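Why Does Shiny Foil Sparkle When It's Wrinkled?

A page for curious kids from the Jarine Science Corner
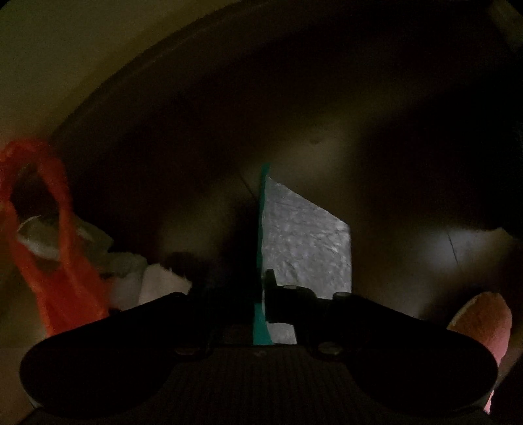 Have you ever unwrapped a sandwich and noticed that the foil looked completely different from when it came off the roll? Smooth foil acts a bit like a mirror. Light comes in, hits the flat surface, and bounces away all in one direction, the way a ball bounces off a sidewalk. But once you crumple that foil, even just a little, you give the light hundreds of tiny slopes to land on, and every slope sends it off somewhere new! A silvery, foil-like sheet covered in fine creases looks mostly gray in a dark room, with little whitish glints dotted over it, and each glint is a spot where a wrinkle happens to be tipped just the right way to send light toward you. Lean your head to one side and you would catch a whole different set of sparkles.

You can try it at home, and I think it is best on a gloomy November afternoon when the house is nice and dim. Ask a grown-up for a piece of kitchen foil 30 centimeters long (that's one school ruler) and a flashlight.

First, lay the foil flat and shine your light on it from the side. Look for one big bright patch.

Next, scrunch the foil up very gently, open it out again, and stand it against a stack of books. Turn off the lamp and shine your flashlight once more. Where did the bright patch go?

Now scrunch it 3 more times and look again. Are the sparkles bigger or smaller than before? Draw what you see, and keep your wrinkly foil when you're finished, because we'll need it next time for our page about moonlight on the waves at Pacheco Lake.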